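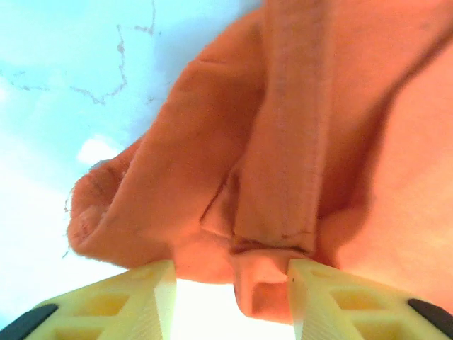 # Open Day FAQ: Cloth Handling Cell

Answers to questions sent in ahead of the Sunday open day at Skinura. Last edited in April by Carola Hellwig.

**What does the demonstration consist of?**
Two arms on a shared rail handle folded and crumpled cloth on a flat work surface. Each run starts from a different arrangement of the cloth.

**Why cloth?**
Cloth has no fixed shape. A hem, a fold and a loose edge all move when one of them is pulled, so a grasp point computed before contact may be wrong after it. Rigid parts are covered at the Sondeck station next door.

**How is the grasp point chosen?**
From camera views. The wrist view is used for the last part of the approach, where seams and fold edges are easier to separate.

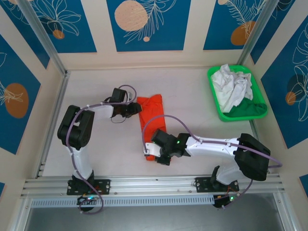

*Cloth handling cell, both arms at the orange-red cloth.*

**Are the fingers rigid?**
No. They have a lattice body with a ribbed contact face. The lattice bends under load and spreads the force over a wider patch of fabric.

**How many runs have been logged?**
554 with the current software, Kelitach. 211 of those used both arms on the same piece of cloth. Earlier runs are not included.

**Can I bring my own garment?**
Yes, up to 300 grams. No zippers, metal buttons or wet fabric. Hand it to Arne Oltmanns before the session starts.

**May I reach into the cell?**
No. Stay behind the floor line while the arms are powered. Staff will pass samples out between runs.

**How many visitors are admitted?**
100 for the day, in small groups. Registration is at the Kröger entrance and opens at 10 a.m.

**Is photography allowed?**
Yes, without flash. Flash affects the camera exposure and the run has to be repeated.

**Will the run data be published?**
Not at this time. Requests for single runs can be left at the registration desk.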